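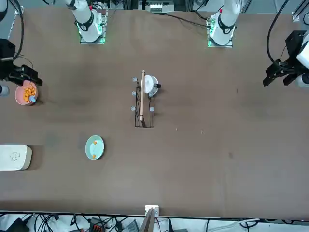
Puffed snacks go stale by taking up water from the air. The starch matrix is glassy when it leaves the bag, and it fractures cleanly. Once enough moisture gets in, the glass transition drops below room temperature and the piece bends before it breaks. Oxidation of the oil is a separate problem and takes much longer.

I wanted a number for my own kitchen, so in September I left a 100 g portion of corn puffs uncovered and weighed it every 17 minutes on a Lulten scale. Canan Tuncer did the bite test, since I stop tasting differences after the second handful. She called the texture soft at 3 g of gain. The curve was steep at first and flattened well before bedtime.

Container shape matters more than I expected. A wide bowl exposes most of the pile, while a tall jar leaves the lower layers almost unchanged for the evening, lid or no lid.
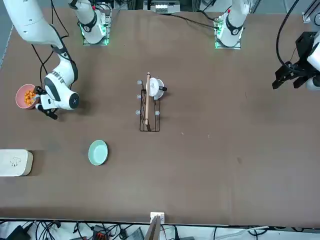 Orange puffs in a pink bowl.

Re-crisping works if the oil is still good. Spread the pieces in one layer and use a low oven, then let them cool fully before judging. Warm puffs feel soft even when dry. Volkan Gündoğdu puts his in a jar with a silica packet overnight, which also works but is slower. I haven't tried either method on the cheese-coated kind from Drastside. The coating is salty and probably draws water faster, so that batch gets its own curve.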